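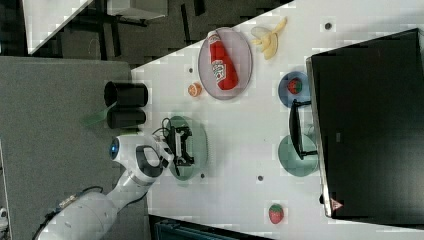 4.2 Collecting play data on the kitchen table

The starting point for this part of the work was a simple wish: we wanted the arm to learn from people who were enjoying themselves. Most of the demonstration sets we had used before were collected one task at a time. An operator was told to put the banana on the plate, did so, reset the table and did it again. The results were tidy, and the policies trained on them were brittle in ways that will be familiar to anyone who has tried the same thing. Move the plate a hand's width and the arm would close its fingers on air.

For the Silla set we dropped the task list. Operators sat down at the table, took hold of the controls and moved things about as they liked for the length of a session. They were asked to keep the arm busy and to avoid pushing anything off the edge, and that was the whole of the briefing. Labels were added afterwards, by a second person who watched the recording and typed a short sentence wherever something worth naming had taken place. This way of working gave us 947 labelled segments, and the variety in them is wonderful. There are grasps in the set that we would never have thought to ask for, including several where the operator nudged an item against the rim of a dish to turn it before picking it up.

We then trained the same network on two sets of equal size, one gathered by task and one gathered by play. The network, which we call Modise, takes the overhead view, the side view and the typed sentence, and gives out a short run of arm movements. Nothing in it is new. We kept it plain on purpose so that any difference in the results could be put down to the data.

4.3 Laying out the table

A layout can make a task easy or hard before the arm has moved at all, and we were slow to take this seriously. In our first trials the items were spread out evenly, with plenty of clear space between them, and both policies did well. The gap between them opened up only when we began to crowd the table and to change which large items were on it. Figure 3 gives the overhead view of one such layout. The toaster oven is on the right half of the table with its door facing left, and a bowl and a mug stand in the space beside it, so a reach from the left has to clear both of them to get to the door. The ketchup bottle lies across a plate with the banana to one side and the orange slice to the other, and a sentence such as "move the orange slice next to the mug" asks for a path past a fair number of things that ought to be left alone.

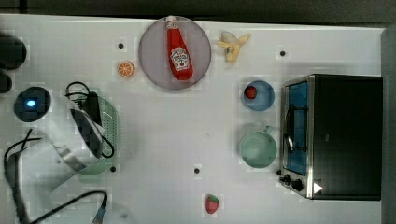 Figure 3. Overhead view of a crowded layout with the toaster oven on the table.

Layouts for testing were drawn by a small program, Hindale, which picks a set of items and a rough place for each. It has no sense of taste, and that was a great help. Left to ourselves we kept building tables that looked like somebody's lunch. The strawberry near the bottom of the view, lying straight on the white surface and well away from the mug, is typical of the sort of placement we wanted more of: a small item with no dish under it to mark where it ends and the table begins. The play-trained policy was clearly better on items like this, and we think the reason is that operators at play pick things up from anywhere, whereas operators following a task list tend to put everything back on a plate between attempts.

The arm itself is another source of trouble for the overhead view. When it sweeps in from the left it hides part of whatever lies beneath it, and a policy that relies on one camera will happily forget that a hidden item exists. We tried holding back the side view from both policies to see how much this mattered. It mattered a good deal for the task-trained one and much less for the other. We had not expected this at all! Our best guess is that play data holds many moments in which an item is covered and then uncovered again, so the network gets some practice at carrying on regardless.

4.4 Scoring

Each trial was scored by a person who did not know which policy was running. A trial counted as a success if the named item ended up where the sentence said, and if no other item had been knocked over or dragged along. We allowed up to 5 attempts at a grasp within a trial - more than we would allow in a product, but enough to tell a policy that recovers from one that simply repeats its mistake.

We also kept a note of the near misses, using the Cledard sheet described in the appendix. These notes turned out to be the most enjoyable part of the study to read. The play-trained policy fails in a livelier way: it backs off, comes in from a different side and tries again, where the task-trained policy mostly presses down in the same spot until time runs out. We do not want to claim too much for this. The sheet was filled in by hand, and two scorers will not always describe the same wobble in the same words. Even so, the pattern was strong enough that we changed our plans for the next round of collection, and the sessions for it will include longer stretches of free play with the large items left in place throughout.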